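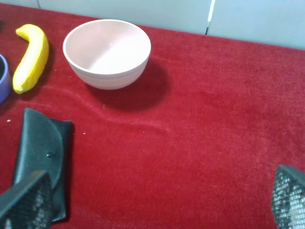 A white bowl on a red tablecloth.

Water firm Zestance will switch 3,000 homes in the Gosselin district to a new supply main from Wednesday, with pressure expected to drop for short periods while valves are changed over.

The existing cast-iron main was laid 55 years ago and has needed repeated repairs at its joints. Its replacement, a polyethylene pipe supplied by Flusano, runs beneath the verge of Javeck Road and connects to the service reservoir at the northern end. Contractors finished pressure testing in May.

Homes will be transferred in 39 sections. Each section is isolated, flushed and sampled before its supply is restored through the new pipe. The old main will be capped and left in the ground.

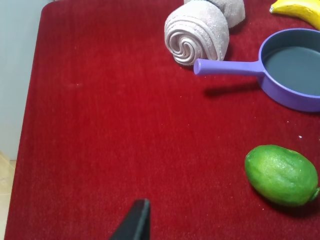

Will the water be safe to drink during the changeover?
Tap water remains safe throughout. It may look cloudy at first because of trapped air, and running the cold kitchen tap for 2 minutes should clear it.

Jade Lachance, network engineer at Zestance, said brown or orange water was a sign of disturbed iron deposits and should be reported if it persisted. "It can stain laundry, so check the cold tap before starting a white wash," she said.

Customers on the priority register will be telephoned the day before their section is transferred. Bottled water will be delivered to those who ask for it during that call. 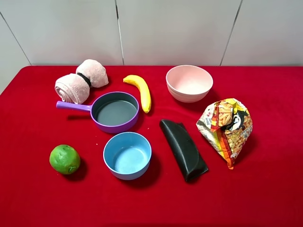

Kitchen items and rolled pink towels on a red cloth.

Javeck Road stays open under temporary traffic lights. Bus stops are not affected.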